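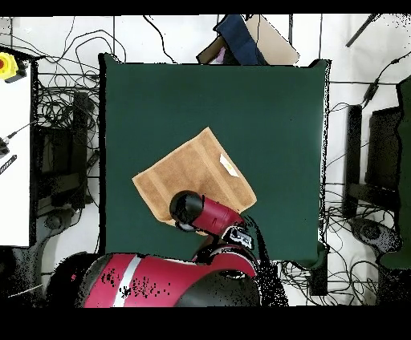 Nothing unusual in it, the venue's programming office told us, every visiting company signs the same one. They meant the deal memo. I have now read it four times and would like a second opinion from people who don't own the building.

We are a small company (two actors, a stage manager and a suitcase) taking our new play, Werkska, into the studio at the Harport for a short run in May. Up to now we've always paid a flat hire and kept whatever came through the door, which was mostly draught. This time we're on a split, and the memo says:

"First call of £400 to the Venue, thereafter 65/35 in the Company's favour, net of contras."

My reading is that they take the first £400, and then we take 65 per cent of the rest. That doesn't sound bad. The last show took £2,398 over 6 performances at the Dawber, and if we did the same again we'd be able to pay the actors something they could show their mothers.

What worries me is "net of contras". I asked what the contras were and was told "oh, just the usual". Is this normal? And is it too late to argue, given that I've said "sounds great!" in an email but haven't signed anything?

Posted by suitcase_theatre, Monday

gridrat
Contras are everything the venue spends on your behalf and then takes back out of your share before you see it. Extra technician hours, print distribution, card charges, credit on the website, a box of gel you never asked for. At one place I toured to we were charged for the piano tuner. There was no piano in the show.

"The usual" means nothing at all. Ask for a written list with a price next to each item, and get them to add a line saying that anything not on the list needs your agreement by email first. Any decent venue will have that list ready, as somebody else will have asked last week.

Now the sums. Using your £2,398, and assuming no VAT comes off the top (check that too, by the way, it often does):

First call to them, £400. That leaves £1,998.
Your 65 per cent of that is £1,298.70.
Their 35 per cent is £699.30.

So the venue ends up with £1,099.30 before it has charged you for so much as a drawing pin, and then the contras start on your £1,298.70. I've seen them eat half of it. Compare that with what you'd have paid in flat hire and see which one makes you feel worse.

The other thing to look at is whether contras come off the total takings before the split, or off your share after it. "Net of contras" can be read both ways, and I promise you which way they'll read it. If it's off the top, you are at least sharing the pain. Ask for off the top.

And no, it isn't too late. "Sounds great!" is a long way from a signature. It might count for something if they've already printed you in the brochure, but what you're asking for is only a bit of clearing up. Be cheerful about it.

upstage_left
we did a split at the Harport and it was fine. nice dressing room. kettle works

suitcase_theatre
Thank you gridrat, that is exactly as depressing as I'd hoped. Upstage_left, do you remember what you were charged for?

upstage_left
no sorry the other lot did the money

Pekar Players
A few things to add to the long answer, which I mostly agree with.

I would not rush back to flat hire. With a split the venue only does well if you sell, so they have some reason to put you in the newsletter. On a flat hire they have your cheque and could happily forget you exist until you turn up with the van. Whether they do any selling in practice is another matter, and you should ask what they're promising. Get it in the memo - how many mailings, who writes the copy, whether your poster goes in the foyer or on the landing by the toilets.

Do ask what happens if you don't reach the first call. In some agreements you owe the difference, and in others the venue just keeps what there is and everyone goes home sad. Yours doesn't say. If they want it to be a guarantee they should call it one, and then you know that the worst night of your life has a bill attached.

Also find out when they settle up. We once waited until the following panto for money from a spring run. Ask for the box office report the morning after the last show and payment within a month of it.

Complimentary tickets: agree the number now. We lost most of a press night to friends of the building, and they didn't even laugh.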